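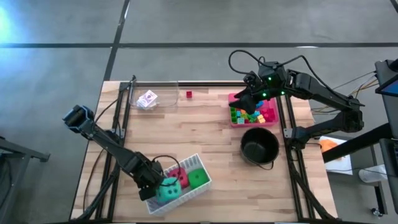 Reviews > Robot Arms and Grippers

Oneleo two-arm kit: good arms, a stop fault you should know about
By Brian Rugemalira
2021-06-21

I bought the Oneleo kit in March for a pick-and-place bench. You get two arms, two grippers, a controller and the software. The bench work is light duty. One arm takes big soft cubes out of a white perforated basket, and the other works over a pink bin of small toy blocks. Nothing weighs much, and I run both arms at 50 percent speed.

Setup took most of a day. The brackets that hold the arms to the side rails went on without trouble. Calibration is done one arm at a time and the instructions for the second arm are wrong in one place: they tell you to home it before you plug in the wrist cable. Do it the other way or you will do it twice.

Once running, the arms are accurate and quiet. The counter stood at 3,042 picks when I had my first real fault. Up to then I'd had missed grabs and the odd dropped block, which I expected.

The fault was on the basket side. The gripper came down on a cube close to the wall, closed, and one finger went into one of the square openings. When the arm lifted, it took the basket with it. The software should see the extra load and stop. It gave a warning, kept lifting, and dragged the basket until the finger let go. I pressed the stop button on the controller. The other arm stopped at once. The one with the problem finished its move first.
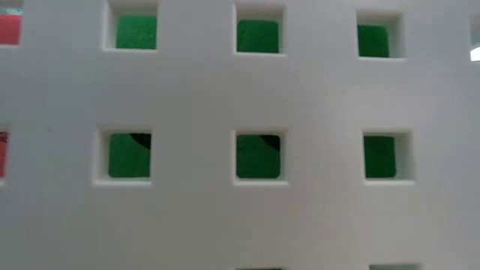 I was able to make it happen again. A basket like mine has a thick wall, so a fingertip that gets into a hole has an edge to hook on, and pulling straight up makes it hold harder. With the load limit at the factory setting of 60, the arm never stopped by itself. At 30 it stopped every time I tried it, but it also stopped now and then on a normal pick when a cube was wedged in the basket. I have left it at 30.

The stop button is the bigger problem. Oneleo support wrote back and said that the button asks each arm to stop at the end of its current step unless "immediate stop" is turned on in the safety menu. It was off when my kit arrived. The printed guide doesn't mention this setting. I turned it on, tested both arms, and they now stop mid-move. A stop button should work that way out of the box.

The other weak point is the wrist cable. It arcs out loose and can hang over whatever is in the basket. I haven't had it caught yet. Owino sells clips for this size of cable and I have ordered a set. Leave enough slack for the wrist to turn.

My previous setup was a single Wokach arm. It was slower and louder, and its stop button cut the motor power, no menu involved. The Oneleo arms do better work in every other way.

Pros: accurate, quiet, easy to mount
Cons: immediate stop is off by default, load limit set too high, loose wrist cable, error in the setup guide

Rating: 3 out of 5. I would make it 4 if the stop setting came turned on. If you already own this kit, check that menu before your next run and keep your hands off the table until you have tested both arms.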